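Dratgate 13: motion planning and control for two-arm tabletop cells
Posted March 12, 2022 by the Dutness product team
Filed under: Software / Robot control / Dual-arm

Dratgate is the control and planning package for two arms that share one work surface. It runs on a standard Linux workstation, talks to both arm controllers over a wired network, and treats the pair as a single system with one clock, one collision model and one stop signal. Release 13 replaces the older planner and adds the shadow filter that customers with overhead lighting have been asking for.

The planner takes a goal for one arm or for both. When only one arm has a task, the other is held as an obstacle and its cables are modeled as a padded volume along the forearm. When both are moving, paths are solved together and checked again at each control step. If a path can't be kept clear, the second arm waits and the first finishes. The order can be changed per task.

Small, thin and flat items are the hard part of tabletop work. A fork handle gives a gripper very little to close on, and a shallow plate sits almost flush with the surface. Dratgate ships with grasp templates for both, along with cups, blocks, bottles and boxes, and templates can be edited without restarting the controller.

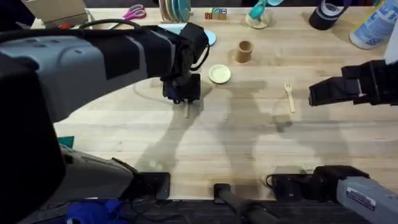
PERCEPTION

Table setting is one of our standard test tasks. The left gripper is pointed down over a thin wooden stick that touches the tabletop, with a brown paper cup, a pale yellow plate and a wooden fork in the area between the arms. Pale wood items on a pale wood table leave little color contrast, so the segmenter leans on depth edges and grain direction first and uses color last.

The shadow filter works from the known pose of each arm. It predicts where the arm's shadow should fall and lowers the weight of any edge found there. Lights are set up once, with a 12-step routine - plan on repeating it if a lamp is moved.

Objects that are partly covered by an arm, such as the light blue plate under the left forearm, are kept in the object list with a lower confidence score until the arm moves off. The planner will not send a grasp to an object below the threshold you set.

SPECIFICATIONS

Control rate: 200 Hz per arm
Arms supported: two per workstation
Object templates: cup, plate, utensil, block, bottle, box
Interfaces: Python, C++, Dinu task editor
Log format: Varnent session file
Part number: DG-1317

LICENSING

One license covers one workstation and both arms. Updates are included for 12 months. Dinu is included; the Varnent log viewer is a separate download.

Contact sales | Copyright 2022 Dutness | Back to top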